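Wall text and the visitor: a report on the Kendell hang
Second-year project, Art Writing and Display

Why I picked this

Every gallery I've been dragged through since primary school has had little white cards beside the paintings, and I have never been sure they do anyone any good. The Kendell is a small regional gallery with one big room and a corridor, and its winter show, Florudia, was a loan of abstract prints and textile pieces. I wanted to find out whether the labels changed what people got out of the work. The gallery's own planning notes claimed they "deepen engagement". I went in doubting that and I came out still doubting it, though for slightly different reasons.

What I did

The gallery let me hand out a one-page survey at the door. I printed 300 and got 292 back, a better return than I deserved and probably owed to the free coffee. Half the visitors went through on days when the labels were up. The other half came on days when the labels had been taken down and only the titles were left. I asked both groups the same things: which work they remembered, what they thought it was about, and whether they would come back.

I also sat in the room on two afternoons with a notebook. The last of these was Sat 4 September, the busiest day of the run.
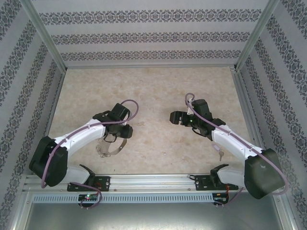
Gizella Szilágyi thought I had the whole question backwards. A label isn't there to make you like a picture, she told me, it's there so you don't feel stupid for standing in front of it, and a survey about memory was never going to pick that up. She also said that taking labels down for half the run was a bit rude to the artists, who had approved the wording.

I have thought about that a fair bit. She is right that I measured memory when I could have measured comfort. I don't agree that comfort is enough. If the main job of a label is to reassure people, it shouldn't be written in the language the Kendell uses. One of them described a grey screenprint as "interrogating the porous boundary of the domestic". I asked visitors what that meant and wrote down the answers. Most were polite guesses. One man said curtains.

What came back

People in the label group didn't remember more works than people in the title-only group. They did use more of the gallery's words when they said what a work was about, which I suppose could be called engagement, but it looked to me like copying. Several surveys had the same phrase written out nearly word for word. The title-only group gave odder answers and longer ones. Some were wrong by any standard. A large woven piece called Orbán was taken for a map, a family tree and a comment on Hungarian politics, when the title is the maker's grandmother's surname.

That last one is a point for the labels, and I'd be cheating if I left it out. A single plain sentence would have sorted it. The label that was up ran to a full paragraph and put the grandmother at the very end, well past where most readers gave up.

On coming back, both groups said yes in nearly equal measure. I put no weight on this. People say yes to that question when the person who asked it is standing by the door.

The audio guide

The gallery also trialled a phone guide made by Wivoteck. I was told it was popular. Over both of my afternoons I saw two people use it, and one of them was trying to turn it off. That may be unfair – I wasn't there on weekday mornings, when the older groups come through. I asked for the usage figures in order to check and didn't get them before the deadline. Until someone shows me otherwise I'd treat "popular" as a hope.

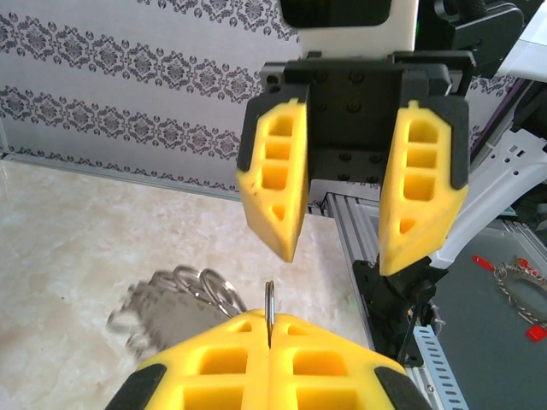
Yellow gripper fingers holding a thin metal ring upright.

Problems with the method

The groups weren't matched. The title-only days happened to include a school visit, and school kids write what they like. I also wrote the survey questions myself with a fair idea of the answer I wanted, and a couple of them lean. "Did the text get in the way?" is not a neutral question. If I ran this again I'd have somebody else write them.

What I'd suggest to the Kendell

Cut each label to two sentences and put the useful fact first. Ask a person who doesn't work in the arts to read it aloud before it's printed. Keep the longer text in a folder on the bench for anyone who wants it. The gallery has said it will look at this for the December show. I plan to go and read the cards.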